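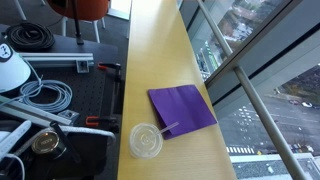 What Does a Robot Cost? (More Than the Robot!)
By Dorottya Lengyel
November 2021

When I was nine I wanted a dog, and my parents made me write a list of everything a dog needs. I wrote "dog." Then I wrote "bowl." Then I was out of ideas and very pleased with myself. My mother took the pencil and kept going – leash, food, vet, more food, a new couch someday – until she had filled the page and started on the back.

I think about that list a lot, because now my job is helping plan what to buy for a robot. The project is called Virkurach, it's in Trernville, and the robot is an arm named Imo. Imo is learning to pick up and move the kind of floppy, ordinary stuff you have in your backpack. And you would not believe how long the shopping list is.

First question: what do you want it to do?

You might think you begin by picking out the coolest robot. I did! I had pages of robots with circles drawn around them. Then Bram Van Leeuwen, who builds things with me, asked what I wanted the robot to pick up, and I said, "Um, everything?"

Nothing is good at everything. A robot that can lift a motorcycle is big and heavy and costs a huge amount, and it might be hopeless with a sheet of paper. Paper bends and slides, and it lies so flat that there's hardly anything to grab. So we wrote down the jobs first:

Hold on to a folded piece of paper without squashing it.
Reach across a table.
Fit in a room where people also work.

That's called a list of requirements. It's a fancy word for "stuff it really has to do." Once we had ours, I could cross out most of my circled robots in one afternoon, which hurt a little.

The arm is only one line on the list

A robot arm is a lot like your own arm with no hand on it. It can bend and turn and point, but it can't hold your sandwich. The hand part is called a gripper, and very often you buy it separately. Some grippers have two fingers, some have more, and some don't have fingers at all and use suction, like an octopus.

We chose fingers. Then we needed a camera so Imo's computer could get a close look at whatever the fingers were about to grab. A small camera can ride along near the gripper, so when the hand moves, the view moves too. Imagine having an eye on your wrist. You'd bump into fewer things in the fridge at night, I bet. 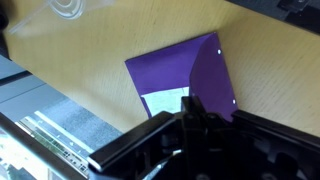

Paper is a wonderful thing to practice with, by the way, and it's cheap. Fold a sheet once and it stands up a bit on one side. Tuck another sheet inside it and now you have two things that can slip in different directions. A robot has to be careful with both, and if it crumples one, you get another sheet. I wish everything on my list worked like that.

Now, the boring stuff. I'm going to tell you about it anyway, because the boring stuff is where I made my biggest mistake.

Cables! I forgot cables. A robot needs electricity, and it needs to send messages back and forth to a computer, and each of those needs a cable that is long enough. Ours had to reach while the arm was stretched all the way out, and I had measured with the arm folded up like a sleeping flamingo. So we bought cables twice.

Then there are metal rails and brackets, which you use to build a frame and hold parts where you want them. There are clamps, and screws of sizes I had never heard of. We got a box of 1,000 little screws from a shop called Trnka, and I thought that would last until I was a grandmother. Bram laughed at me. Guess how many we used in the first month? 122!

And there's a stop button. Every robot like ours needs a way for a person to make it stop right away. You don't skip that one to save money, ever, even if you could buy something fun instead.

Try it with ten coins

Here is how I explain a budget to my niece. A budget is a plan for your money that you make before you spend it. Get 10 coins (or buttons, or dry beans) and pretend that's all the money you have for your robot. Everything has a price:

The arm costs four coins.
The gripper costs two.
The camera costs one.
Cables, clamps and screws cost one.
The stop button costs one.

Add it up and you'll see you have one coin left over. My niece wanted to spend it on a hat for the robot. I said we should keep it, and she asked me what for, and I told her about the flamingo cables. The extra coin is for the thing you forgot. Grown-ups call it a contingency, and you can just call it the oops coin.

These are pretend prices, of course. Real robots come in all kinds of prices and you'd need a lot more beans.

Waiting is part of buying

Another thing I had to learn is that you can't always get something the day you want it. Some parts are made only after you order them. We ordered Imo's gripper in August and waited almost 6 weeks. The table was ready, the rails were bolted together, and we had a robot with no hand! Bram used the time to practice the computer part, and I used it to find a better place for the cables to go.

So next to each price, I now write how long it takes to arrive. The slowest thing gets ordered first, even if it's the smallest thing on the page. 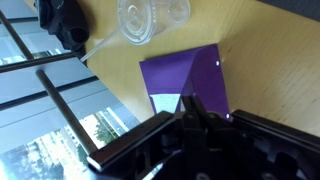
You have to plan for where the robot goes, too. How far can it reach? Will it bump the wall? If it's near a window, does the sun shine on the table? Sunlight matters more than you'd guess. A camera can have trouble with a very shiny spot, the same way you squint at a swimming pool, and the sun keeps moving the shiny spot all day long. Window shades went on the list after I thought about that one, with a question mark beside them.

And what happens when a part wears out? Fingertips rub against things thousands of times. Cables bend back and forth. I keep a line called "spares" at the bottom of my list, and I look at it whenever I'm tempted to buy something sparkly.

If you want to plan a robot of your own, you don't need any money at all. Take a sheet of paper and write one job at the top. Mine would be "put away my socks." Under it, write everything the robot would need, and then go find somebody older and ask what you left out. They'll think of something. Then ask somebody else, and turn the page over when you run out of room.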